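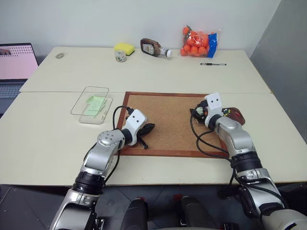 Kuhlmann framed cork board: three months on my craft table

I bought this board back in December to replace a fabric pinboard that had gone saggy in the middle, and I've been meaning to write it up ever since. Gráinne Daly asked me about it again last week (she's outfitting a sewing room from scratch, lucky woman), so I finally sat down and typed out everything I'd been telling her in bits and pieces.

First thing to know, I don't hang mine. I use it flat on the table as a work surface, for blocking small crochet pieces, holding down paper patterns, pinning quilling strips while the glue sets, that kind of thing. So if you want a review of how it looks over a desk with your concert tickets on it, I can't help you much. It came with two hanging brackets and they're still in the bag.

The cork is the good part. It's tan with darker specks all through it, pretty fine grained, and it takes a pin with hardly any push. My old one had a hard layer under about a sheet of paper's worth of cork and I bent so many pins on it! With the Kuhlmann I can lean a T-pin over at an angle, pull against it, and it stays put. The holes close up fairly well too. Not completely, and if you pin the same corner over and over like I do you'll see a pale patch start to show, but I expected it to look a lot worse by now.

It does shed. For the first couple of weeks I was finding crumbs of cork in everything, and one got glued into a birthday card for Clodagh that I had to give her anyway. A quick once-over with a lint roller helped. I wouldn't use a vacuum on it, the brush head on mine pulled a little divot out near the edge and I was mad at myself all afternoon.

The frame is wood with a reddish-brown finish, a bit redder than it looked on the website. I've come around to it. It stands a little higher than the cork, and for a wall board that wouldn't matter, but flat on a table it means your wrist lands on the edge when you work close to it. If I'm doing something fiddly I turn the board so the long side isn't facing me, or I fold up a dish towel and rest my arm on that. The raised edge does catch beads and pins before they roll off onto the floor, so I go back and forth on whether I'd want it flush. One of my corners had a hairline gap at the joint when it arrived. It hasn't grown, and I put a dab of wood glue in it and forgot about it.

I got it for 28 dollars, and that seems fair for the size. I looked at the Senness one too, at nearly double, and Orla Lenihan has that and let me try it for an evening. The cork is thicker, no question. It's also heavy enough that I didn't want to be carrying it back and forth to the closet. Mine is light enough to move with one hand with a half-finished project still pinned on it, and I do that a lot.

A few odds and ends. It will slide on a smooth tabletop, so get some of those little stick-on rubber feet, the clear ones from the hardware store are fine. Keep water off it. I block with a spray bottle now and lay a piece of plastic wrap under anything damp, after a wet granny square left a ring that never came out. And if your table is really two tables shoved together, keep the board on one of them or it'll rock on the join.

For storing the small stuff that goes with it, I've been happy with a plain clear plastic box with a loose lid. I keep a sticky-note pad in there as well and write down which pattern piece went where. You could use anything with sides, though.

Would I buy it again? Yes, for table use I would, and I'd probably get the bigger size, which is out of stock everywhere I've looked. Four stars, with one off for the crumbs and that corner. If anybody has tried sealing the edges of the cork to stop the shedding, please leave me a comment and tell me what you used. I have half a can of matte varnish sitting here and I'm too chicken to try it.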